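Breridero by Dulura: a review

I wanted to like this one more than I did. Breridero is a fantasy novel for teens, 571 pages long, first in a planned series from Millix, and the back cover promises "a heroine you will follow anywhere." I followed her to page 100 mostly out of stubbornness.

Smits is 19 and the last mapmaker in a river town that has stopped trusting maps. Good start. The opening chapter, where she redraws the harbor from memory while her aunt argues with a customer in the next room, is the best writing in the book. Then the prophecy shows up. It's an old one, 3000 years old, and everybody in town seems to know it by heart except the person it's about. How do you grow up in a place that small and miss that?

The publisher has been pushing this as a book about belonging, and I'm not sure it is. Smits is told she's special by four different elders in four very similar speeches. She never has to do much to earn it, and the friend she leaves behind, a far more interesting girl with a bad temper and a boat, gets maybe two scenes after the midpoint.
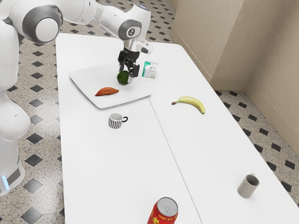
The romance is fine. It's slow, and the two of them talk like people, so I'll give Dulura credit there. I was less sold on the winter section, which takes place over one long December and feels like it. There are pages of walking, then a cave, then more walking.

Teens who already love quest stories will probably get through it faster than I did. My copy also had a chapter heading repeated and a map with no river on it, in a book about a river. Get it from the library first. The second volume is supposed to follow the friend with the boat, and I might read that.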